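The white table, week three

I bought a white table. Matte, plain, big. Came from Rebelo, the used office furniture place out past Momthorpe, the one with the gravel lot that eats tires. 54 dollars and I had to carry it to the car myself.

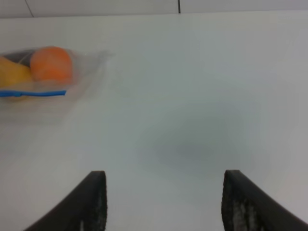 My plan was one rule. The table stays clear. You come in, you do the thing you came to do, you wipe it down, you leave. I have lived twelve years with a kitchen table that was a filing cabinet with legs and I was done. So a week goes by, and what do I find myself doing with it? Packing fruit. A zip bag with the blue seal, something orange and round in there, something yellow next to it, something dark tucked in at the back, and the rest of the table just white. It is a good surface for packing. Everything shows up on it, even the clear plastic.

Anyway. The fruit bags. This is what I meant to write about before I got going on the table.

I commute. 121 steps up to the platform at my stop (I counted once, in January, when I was mad at the elevator) and then a long ride, and for years I got to work starving and bought a muffin the size of my head. Muffin money adds up. I went through the bank app one evening and did not enjoy it. So now, fruit. Packed the night before, by the door, grab and go.

Things I've learned, no order.

Whole fruit beats cut fruit. I know the cut fruit looks nicer. It is brown by ten and it leaks. Leaked on my notebook, leaked on a library book, leaked into the pocket where I keep my headphones. Whole fruit just sits there and minds its business until you want it.

Citrus goes at the bottom if the bag is going in a backpack. Oranges can take it. Plums can't. I put a plum under a water bottle one morning and by the time I got off the train it was basically jam. Same with pears once they're ripe, and you never know with a pear, it's a rock for six days and then it's soup.

Bananas, hmm. I go back and forth. They make everything else in the bag smell like banana. If you like that, great. Mine ride seperately, in the side pocket, stem up.

Don't wash the night before. Or do, but dry it properly, and I mean a towel, not a shake over the sink. Water left in a sealed bag and the whole thing is fogged and slimy by morning. I wash mine at work now, there's a sink, it takes a second.

Press the air out. Not all of it! I used to flatten the bag like I was shipping it overseas and all it did was squash the soft stuff. Seal most of the way, press a bit, finish the seal. Then run your thumb along it again. The color strip helps, I've bought the all-clear kind and half the time I thought it was shut and it was not shut.

Reusing the bags. Yes, I reuse them. Rinse, turn inside out, stand them over a wooden spoon in the dish rack. They get wrinkly and a bit cloudy after a while and I don't care. When the zipper goes, the bag goes. I had a box of the thick silicone ones from Cerkov, somebody gave them to me, and they're nice but they weigh a ton and I can't see what's in them. I kept two for soup.

OK back to the table because I did have a point about it.

The old table was dark. Brown, with a grain, and every crumb just vanished into it. I thought that was a plus. It meant I never wiped it. You'd put your elbow down and come up with toast. The white one shows everything, coffee rings, a single sesame seed, the pink dust off the cat's vitamins. So I wipe it. Takes no time. I wipe it more in a week than I did the old one in a season and I'm not even annoyed about it, which my family finds hard to believe.

What does not come off: turmeric. Learned that on day two. There's a faint yellow thumbprint on the side nearest the stove and it's there for good, I've tried baking soda, I've tried dish soap and a sunny window, I tried a paste off a forum that smelled like a swimming pool. Still there. I put the napkins over it.

What does come off: pen (rubbing alcohol), beet juice if you're quick, candle wax if you let it go hard first and use an old card. Marker, mostly.

The clear table rule is holding, more or less. Mail is the enemy. Mail wants to be on a flat surface so bad. I hung a basket by the door for it and that works if I empty the basket, so, it half works. Keys have a hook. The charger that used to live on the table now lives on the bookshelf and I lose my phone less.

Also the light. Didn't expect that one. The kitchen is kind of a cave after four in winter and the white top bounces the ceiling light back up, so I can see what I'm chopping. I'd been pricing a second lamp at Lirnunine and now I think I'll skip it, or get the little clip one. It's the lamp or new chairs, and the chairs are bad. One of them pinches.

Someone asked in the comments last time what I pack besides fruit. Not much. Crackers, in a hard box because crackers in a bag are dust. Cheese if the office fridge has room. A boiled egg if I'm feeling brave, and then I eat it outside because I have manners.

Cost, since that came up too: fruit for the week runs me less than the muffins did, even with the good oranges, and the good oranges are worth it. The small ones with loose skin are easiest on a train. The big thick-skinned ones are a two-napkin job and you'll have it under your nails till lunch.

Need to go, there's laundry in the machine and I haven't packed for tomorow. Next post will be the chairs, if I can stand to look at them that long. If anybody knows how to get turmeric out of a white tabletop please write, I check the comments at night.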